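Idwood Room Refit: Progress Report, 7/14/19

Money first, as that is the page you will turn to anyway. Of the 660 dollars you gave us for the storage wall, 610 is spent. The remaining 50 is promised to hinges, which cost more than any hinge has a right to.

The cabinets from Koyama are in and standing. They are secondhand, and they look it in an honorable way. The brown wood grain came up well. The gray strip set into the fronts did not, and is still chipped or dusty in places depending on how generous you feel. I have been over it with a toothbrush and am no longer feeling generous. Filling it properly was quoted at 200 by Zallero, a figure I pass along for your amusement.

Handles: the upright silver ones stay. We looked at replacements in the Trirnano catalog and closed the catalog.

Delays: 2 doors stick in humid weather, and July has supplied plenty of it. They have been planed once and will be planed again. The shelf paper arrived in a pattern of lemons. We ordered plain white. The lemons are going in.

Still to do before the final report: rehang the sticking doors, label the shelves, and decide whether the strip gets filled, painted or forgiven. I lean toward forgiven, and the budget leans with me.

Receipts are in the usual envelope.

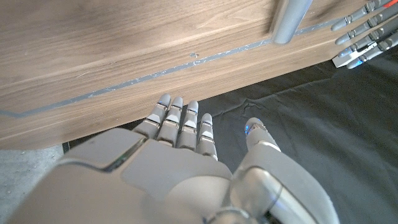
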